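Can a Machine Clear the Table Yet?
Project report, Unathi Sibiya
Partner: Ha-neul Ji

When Ha-neul and I picked this topic we figured it would be an easy one. Everybody has seen the videos of robots folding shirts, so how hard could it be to find out whether one can tidy up after a bunch of students? Pretty hard! We started in May with a big question (can machines do chores?) and ended up with a much smaller one: can a two-finger gripper pick up the stuff people leave lying on tables and put it where it belongs?

We wrote down everything we saw left out in the shared areas for a week and got 262 items. Mugs, chargers, phones, notebooks, bottles, one single glove. Then we sorted them by how you would grab them. Bottles are easy, you just squeeze. Mugs are okay if the handle is facing you. Flat things are awful. A person slides a phone to the edge of the table and pinches it there without even thinking, and I had never noticed I do that until I tried to explain it in writing.

For the trials we worked by hand, with the gripper held by one of us, so that only the fingers were being tested and we didn't have to worry about the driving around part. We did 213 pickups. Ha-neul is way more patient than me and did most of the flat ones. I kept trying to pick things up from the middle, which doesn't work, because there's nothing to get hold of.
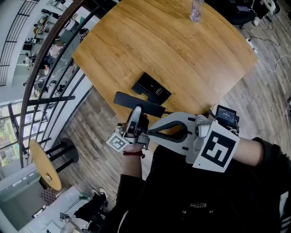

The trick that helped most was going slow at the edge. If you come in fast, the lower finger bumps the tabletop and you have to start over (I did this a lot on Friday). Round tables were a bit annoying too, since the edge curves away and you have to keep turning your wrists to stay lined up with it. We hadn't planned for that at all and had to add a column to our sheet.

So, are we there yet? For bottles and boxes I'd say yes, nearly. For phones and thin notebooks I'd say a careful person holding the gripper can do it, but that person is doing most of the thinking. Ha-neul disagrees with me a little and thinks the fingers are the real problem, and that softer tips would fix half of our misses. We ran out of time to try them, but she has already sketched a pair, and we'd like to run the same list of items again with those next term.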